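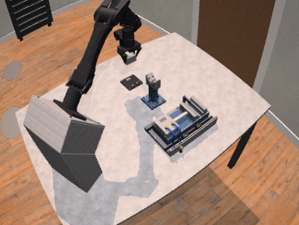
Arm holding a small grey block over the table, with the slotted rail on the near side of the assembly.

How to set a keep-out zone you can trust

Most cell guides tell you to draw a box round each fixture and move on. I don't think much of that. The box usually covers the body of the thing and forgets whatever hangs off it — cables, knobs, a rod that sticks out.

1. List every part that projects from a fixture, and measure to the tip.

2. Add 80 mm on all sides. The Orside checklist allows less. I have yet to see a good argument for it.

3. Include the held part in the tool size. A gripper with a block in it is a longer gripper.

4. Run 100 cycles in simulation at full speed, then change the start pose and run them again. 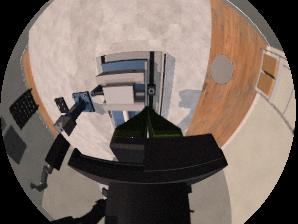
5. Check the fingers from the wrist view as well as from overhead. A gap that looks generous from above can be very thin along the approach line.

6. Log the closest approach for each cycle. "No collisions" is a weak result by itself, and I would send it back.

Omolara Lawal at Grekitham asks for 500 cycles before sign-off. Fine, but 500 runs of the same path prove very little.

Last changed 2 December 2021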